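Section 3: What to Buy Before the Grippers Arrive

I've set up four of these stations now, and I overspent on the first one, so let me save you some money. The Pamden kit comes with two hand-held grippers and their marker cubes. Everything else is on you.

1. Measure the room first. You want a long table with space for a person to stand and swing both elbows. My table cost $119 secondhand and it's been great (the $390 one I'd bookmarked was no better!).

2. Check your power. Find the distribution box and the wall outlets, then write down how far each one is from the table. I skipped this in Altcombe and ended up paying $81 for extension leads and cable covers in a single afternoon.

Caution: Keep the front of the electrical box clear. Don't park shelving or a tall chair there, even for a day.

3. Budget for light. Plain ceiling tubes are fine to start with. Run a few trial sessions before you order extra lamps – I bought mine too early and two are still in the closet.

4. Order spare grip pads. A set from Netlow is $39, and I'd get two sets per station. They wear faster than you'd think, especially if you handle a lot of cups and dishes.

Note: Buy pads for both grippers at the same time. Mixing old and new pads gave me uneven grip and a very grumpy morning.

5. Pick up a few everyday things to handle: small cups, a basket, whatever you have at home. Please don't spend real money on this part.

6. Put aside $90 for replacement marker cubes and screws. The Kushwaha adapter plate fits the older cubes too, so hang on to those if you have any.

7. Add a chair. Sessions are done standing, and you'll want to sit down between them.

Once your list is priced, go on to Section 4 for mounting and first power-up. 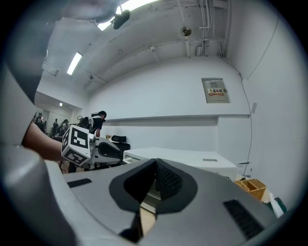 Fig. 3. Station with long white table, seen from one gripper, with the second gripper and its marker cube alongside.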